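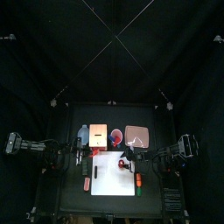

Home News Recipes What's On Back Issues Contact

Kitchen Corner: looking after a white cutting board

By Takumi Takagi
Dec 18, 2019

A white board is a good thing to have out at this time of year, when there is a lot of fruit and veg to get through. It also shows every mark. Several readers wrote in after the October issue to ask how to keep one clean, so this month's column is given over to that.

Start with the order of work. Pale things go first: onions, apples, bread if you must. Anything red or dark goes last. Beetroot is the worst of them and I do mine on a plate.

Rinse the board in cold water as soon as you have finished, then wash it with hot water and washing-up liquid on both sides. Stand it on its edge to dry. A board left flat on a worktop stays damp underneath and will start to smell within a day or two.

For stains, mix 2 tablespoons of bicarbonate of soda with enough water to make a paste. Spread it over the marks, leave it for 20 minutes and scrub with a stiff brush. Turmeric may need a second go. A sunny windowsill helps too - not much use in December, I know.

Raw meat and fish should have a board of their own. If you only have room for one, do the salad and fruit before the meat comes out of the fridge, and wash everything down afterwards, the knife and the tap included.

Mrs Girar at Lulden asked about boards that slide. Wet a cloth, wring it out well and lay it flat under the board. A sheet of damp kitchen paper does the same job if it is folded once.

When the cuts are deep enough to catch a fingernail, it is time for a new board. Mine usually last a couple of years. The hardware shop in Prulberg has a fair choice and will let you pick them up and feel the weight, and I would go for the heavier one.

The same paste works on plastic drinks bottles that have gone cloudy inside. Thin it down, shake, leave it for an hour and rinse until the water runs clear.

Next time: sharpening kitchen knives, with help from the Mizuno shop.

Recent items

Soup for 60: notes from the harvest lunch
Storing apples through the winter
What to do with 500 grams of leftover rice
Lulden market: new opening hours
Cleaning a kettle without vinegar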